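Skerneck, by Zofia Adamczyk
Raptis Press, paperback, 248 pages

Zofia Adamczyk's second novel opens with a funeral at which the wrong hymn is played, and it takes the mourners most of a chapter to notice. I mention this because it's the fastest thing that happens until December.

Skerneck is an island with a ferry, a cannery and one pub, and everyone on it is owed an apology by someone else. Into this comes Livis, a piano tuner with five clients and a grudge. She has inherited her aunt's house, along with nearly 100 letters the aunt wrote and never mailed. Livis starts delivering them by hand. You can imagine how well that goes over.

The letters are the best part of the book. They are petty, funny and sometimes so sad that I had to go and stand in the kitchen for a while. The one to the butcher should be read aloud at weddings, or possibly banned from them.

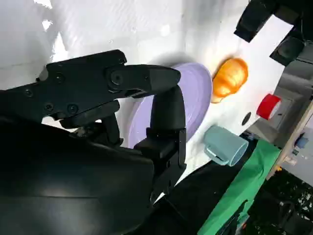 Do you need to have read her first novel?
The two books share a ferry timetable and a bad-tempered goat, so you can start with this one and catch up on the goat later.

My complaints are mostly about weather. Adamczyk never met a fog she didn't want to describe, and by the middle of the book I had stopped packing for the beach. The cannery subplot also wanders off around page 150 and comes back with a limp.

Still, I lent my copy to my sister and she has refused to return it, which in our family counts as a rave.

Reviewed by Beverley Wihongi, May 2019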